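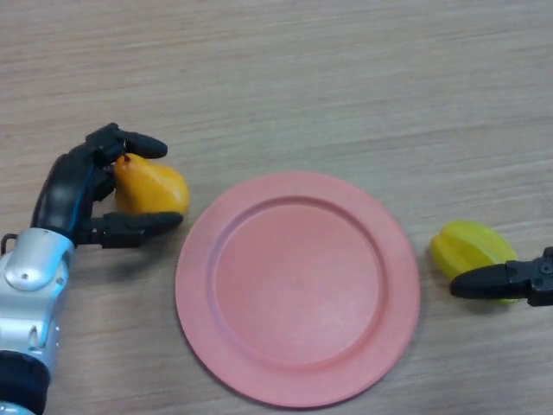 The **Kurna Hotel** is a full-service hotel in downtown Motbridge, on the north bank of the Nel River. It has seven floors and 171 guest rooms by the operator's count, and it has been described in its own advertising as the oldest, the most central, and the closest to the railroad station of any hotel in the city. The first claim is doubtful, the second depends on what is meant by the center, and the third was true until a rival opened across from the station entrance. The hotel has been owned since 6 Apr 2021 by Voltico, a property company that also holds parking structures and office buildings in the region.

## Name

The hotel takes its name from Kurna Street, which runs along its east side. Older brochures say that the street was named for the hotel. City plat maps show the street, with that name, before there was any building on the lot, so the brochures have it backward. A separate story, printed for many years on the back of the breakfast menu, held that "Kurna" was a local word for a resting place. No dictionary or word list supports this, and the line was dropped when the menus were redesigned.

## Location

The building stands on the corner of Kurna Street and the river road, one block from the covered market and two blocks from City Hall. The main entrance faces the river road. A side entrance on Kurna Street is locked at night and opens with a room key.

Promotional material has long placed the hotel "steps from the station." The walking distance from the main entrance to the nearest station door is 742 yards, measured along the sidewalk, and the last part is uphill. Travel listings that give a shorter figure seem to be using the straight line across the freight yard, where there is no public crossing. The hotel's website now says "a short walk," which can't be checked.

Streetcars stop outside the market. The stop is served by the line to the university and, in the evening, by the line to the fairgrounds. There is no direct transit service to the airport, although some booking sites say there is. They are probably repeating an old entry for a shuttle bus that the hotel ran before the change of ownership.

## History

### Founding

The date carved above the main entrance is often given as the year the hotel opened. It is the date of the cornerstone. The building was put up as a warehouse for a grain dealer, and city directories list it under that use for more than a decade afterward. The first directory entry for a hotel at the address describes it as a "commercial house," meaning lodging for traveling salesmen, with rooms on two of the floors and storage on the rest.

The claim to be the oldest hotel in Motbridge rests on the cornerstone. If hotels are ranked by the year they first took guests, at least two others in the city come ahead of it, and one of those is still open. The local history society has pointed this out in its newsletter more than once. The hotel's lobby plaque has not been changed.

### Expansion

The storage floors were turned into guest rooms in stages, and the seventh floor was added on top of the original roof. It is set back from the edge and can't be seen from the sidewalk in front. A ballroom was built over the rear courtyard at the same time. Accounts of the ballroom's early years mention dances, a boxing night, and a long-running dispute with the neighbors about noise. They also mention visits by several well-known bands. The hotel has never produced a poster, program, or contract for any of these, and the city newspaper, which printed a full list of each week's entertainment, does not record them.

### The flood

The Nel flooded the river road in March of the hotel's third decade of operation. Water came into the basement and kitchen. The usual version says that the hotel stayed open throughout and gave free meals to families from the low streets on the south bank. The newspaper reported that the hotel closed for nine days and that the meals were served at the market hall by a church group. The two versions may both be partly right, as some of the food could have come from the hotel's stores. The brass line in the lobby said to mark the high water is well above the level recorded by the city engineer, who noted that the ground floor remained dry.

### Sale to Voltico

The previous owners, a family partnership, put the hotel up for sale after several weak years. Voltico announced that it would restore the building to its original appearance. As the original appearance was that of a warehouse, the meaning of this was unclear, and the work that followed was mainly new carpet, new bathrooms on the lower floors, and a larger front desk. The ballroom was divided into meeting rooms with movable walls.

The price was not made public. Figures that circulate online have no stated source and differ widely.

## Building

The outer walls are brick on the river side and painted stucco elsewhere. The arched windows at street level were once loading doors. Inside, the old timber columns are still visible in the bar and in some of the corner rooms.

The lobby staircase is frequently called marble. The bottom steps are marble; above the first landing the treads are a cast material with a similar finish. The chandelier is described in one guidebook as a gift from an opera house. The hotel's own inventory lists it as a purchase from a lighting supplier.

Two elevators serve all floors, though the older of the two stops at the sixth, and guests on the seventh have to use the other or walk up one flight. This is not mentioned on the booking page.

## Rooms and services

The number of rooms is a point of disagreement. The operator gives 171. The city's lodging license, which is based on an inspection, lists 143. Part of the difference comes from two-room suites that can be sold separately, each of which the operator counts as two. The rest has not been explained. Travel sites use the higher figure.

Rooms are sold in four grades. "River view" rooms face the Nel, but from the second floor the view is mostly of the road and the parking lane, and in summer the trees on the bank hide the water. Rooms on the Kurna Street side are cheaper and, by most guest accounts, louder in the early morning, when deliveries are made to the market. Courtyard rooms are the quietest and have the least daylight.

The hotel has a restaurant, a bar, a fitness room, and meeting space. Older listings mention a swimming pool. There was a plunge pool in the basement for a time, but it was filled in and the area is now used for laundry. The parking garage advertised with the hotel is a separate Voltico property on the next block and charges its own daily rate. A "destination fee" is added to the bill for each night. According to the hotel, it covers internet access, bottled water, and local telephone calls, all of which were free before the fee was introduced.

## Rating and reception

The hotel advertises four stars. There is no official star system for hotels in the area, and private raters use their own rules. One travel club inspected the hotel and gave it three of its five marks, praising the beds and the staff and criticizing the heating on the upper floors. The four-star figure appears to come from the hotel's own entry on a booking site, where owners fill in the number themselves.

Guest reviews are mostly favorable about the location and breakfast. Complaints mention the elevators, the destination fee, and the distance to the station with luggage. A group of very similar positive reviews appeared soon after the change of ownership and was later removed by the site that carried them. The site gave no reason, and Voltico did not comment.

## Ghost story

The sixth floor is said to be haunted by a salesman who died in a fire. The story is repeated in local walking tours and in at least one collection of regional legends. No fire at the hotel appears in the fire department's records, and the sixth floor was still being used for storage in the period when the death is supposed to have happened. The earliest known printed version is in a hotel leaflet for a fall weekend package.

## See also

- Covered Market, Motbridge
- Lodging taxes and mandatory hotel fees
- Nel River floods
- Warehouse conversion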